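Hanby Desktop Refurbishing Guide
Section 6: Cleaning and Re-pasting the Processor

Read the whole section before you start. You won't, but we have to ask.

This section covers desktops with the side panel already off and the heatsink still on. If your heatsink is stuck, see step 4. If your side panel is stuck, go back to Section 5 and try the other side.

You will need:
A Phillips screwdriver
Lint-free wipes (a paper towel is not a lint-free wipe, however nice the brand)
Isopropyl alcohol, 90 percent or better
A tube of thermal paste. The Kudov kit includes one, along with a plastic spreader everybody loses
A small dish for screws

Removing the heatsink

1. Shut the computer down from the menu. Pull the power cord out of the wall, then hold the power button in for a few seconds.

2. Touch bare metal on the case. Do it again whenever you come back from the kitchen.

3. Unplug the fan cable from the board. Pull on the plug. The wires are not a handle.

4. Loosen the heatsink screws a couple of turns each, working corner to corner. When they are all free, twist the heatsink gently left and right until it lets go. If it won't budge, put the screws back, run the computer for 11 minutes to soften the old paste, and repeat from step 1.

CAUTION: Do not pry under the heatsink with a screwdriver. We get a fair number of boards at the Trestport shop with a long scratch in the same place, and the owners always say it came that way.

Cleaning

5. Leave the processor in its socket with the load plate closed. You are cleaning the top of the metal lid and nothing else, so there is no call to go lifting levers.

6. Dampen a wipe with alcohol and clean from the edges of the lid toward the middle. The big flat area comes up shiny in no time, which is when most people stop. The smears along the rim take longer. Fold a fresh wipe over a fingertip and go around again.

NOTE: Old paste gets on everything. It will be on your sleeve by now.

7. Clean the bottom of the heatsink the same way. Let both surfaces dry.

Memory

8. While you're in there, check the memory. Press down on both ends of each module until the latches sit fully closed. Mismatched modules are common in secondhand machines and may work perfectly well together. Write down which slots they came from before you move anything. Empty slots can stay empty, but blow the dust out of them with canned air held upright.

New paste

9. Squeeze a dot the size of a pea onto the center of the lid. A small pea. Set the heatsink straight down and tighten the screws corner to corner, a little at a time.

10. Plug the fan cable back in. Check it. Carry on to Section 7 for the first power-up.

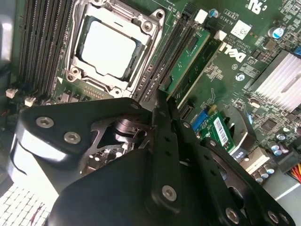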